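3. Desarrollo: la caja que nadie quería ordenar

El proyecto Dultik nació de un cajón. Dentro había 441 piezas sueltas entre botones, broches y corchetes, herencia de tres promociones del taller textil, y encontrar dos botones iguales llevaba más tiempo que coserlos. Benedikt Frerichs propuso tirarlo todo. Perdió la votación.

Jytte Hedegaard y Fermín Aravena compararon 4 organizadores y elegimos el de celdas fijas, con tapa aparte. La tapa es traslúcida y permite adivinar el contenido, siempre que uno ya sepa lo que guardó.

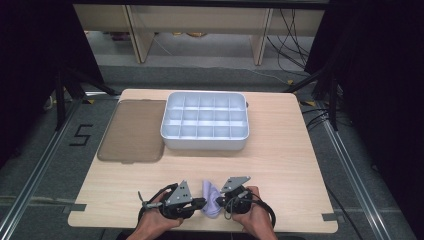 Figura 2. Organizador de quince celdas, con la tapa a su izquierda, y paño lila colgando sobre la mesa de trabajo.

El criterio de reparto nos costó dos reuniones. Por color quedaba precioso y no servía para nada – el gris acabó siendo una categoría filosófica –, así que clasificamos por diámetro. Sobraron 58 piezas sin familia conocida, que ocupan la última celda bajo la etiqueta «varios». Fermín sostiene que «varios» es el cajón original con mejor presentación. Queda pendiente rotular las demás celdas.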